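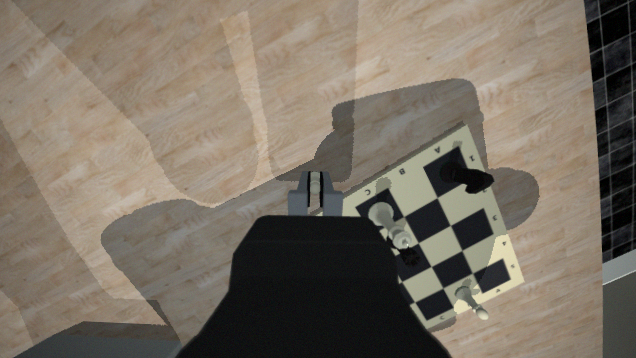
Figure 3. Wrist camera view in the simulator, with the gripper fingers beside the board and four pieces lying on their sides.

3. Collecting the Demonstrations

The goal of this part of the project was to build a set of examples that a learning system could use to pick up chess pieces and set them down again. We did all of it in simulation. The lab's real arm was booked through November, and a simulated board can be reset in a second or two.

We used the Sesora simulator with our own room file, which we named Brurine. The arm was driven by one student at a time with a hand controller. Every attempt was saved as one episode, made up of the camera images, the joint angles and the open or closed state of the gripper. An episode began when the student pressed the record button and ended when the piece was released or the time limit ran out.

The starting positions were random. A script called Virág turned the board to a new angle, then dropped the pieces from a low height so that they could land in any pose. Fallen pieces are harder to grasp than standing ones. In Figure 3 one of the white pieces reaches past the board's border onto the surface below, and we kept starts like this in the set. A start was thrown out only if a piece was too far away for the arm to reach.

3.1 Camera Views

Two views were saved for each episode. The wrist view moves with the gripper and shows the fingers close up, but the gripper body hides part of the board. The room view is fixed and shows the whole arm.
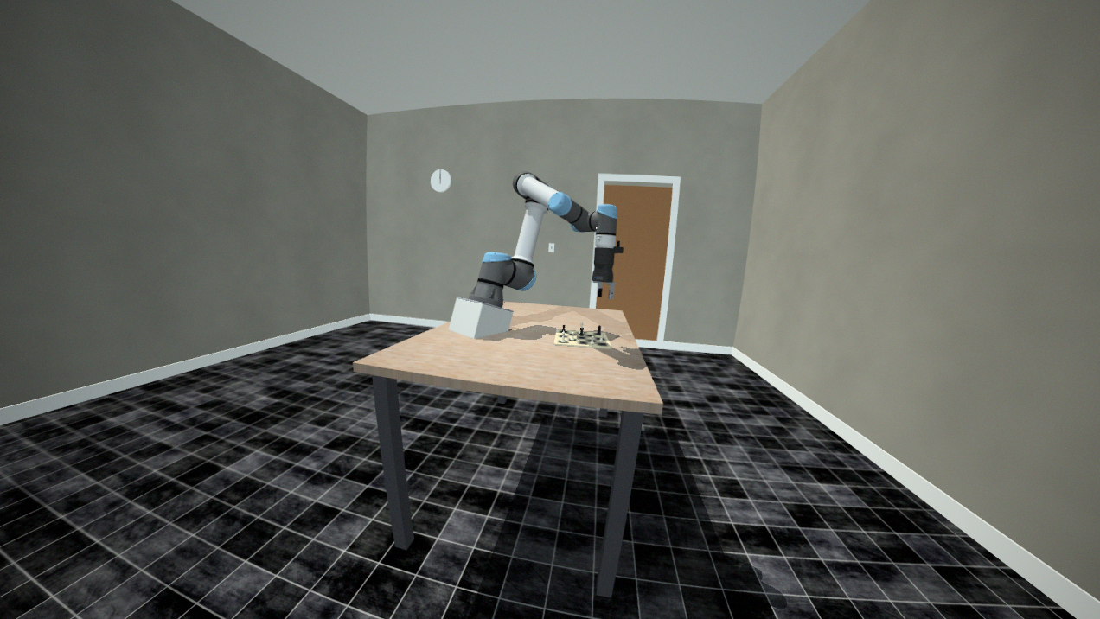 Plollance Student Reports in Robotics, Vol. 6, p. 14

In the room view the chessboard is small, and the lower shapes on it are hard to tell apart. We still found this view useful for checking the arm's posture when an episode failed. The arm also throws a large shadow over the work area in both views. We thought about turning shadows off and decided to leave them on, as a real arm under a ceiling lamp would do the same.

3.2 Episode Counts

We recorded 700 episodes in total. Of these, 549 ended with the piece placed on the target square and were marked as good. The rest were failures, and 77 of those were grasps that slipped during the lift. We labeled the slips separately so they could be used later to train a failure detector.

From the good episodes we set aside 100 for testing. These were picked by script before any training was done, and no one looked at them until the final runs.

The main problem was uneven driving. The early episodes are slow and have long pauses above the board. We trimmed any pause over two seconds and left the rest of the motion as recorded. The training setup is covered in Section 4.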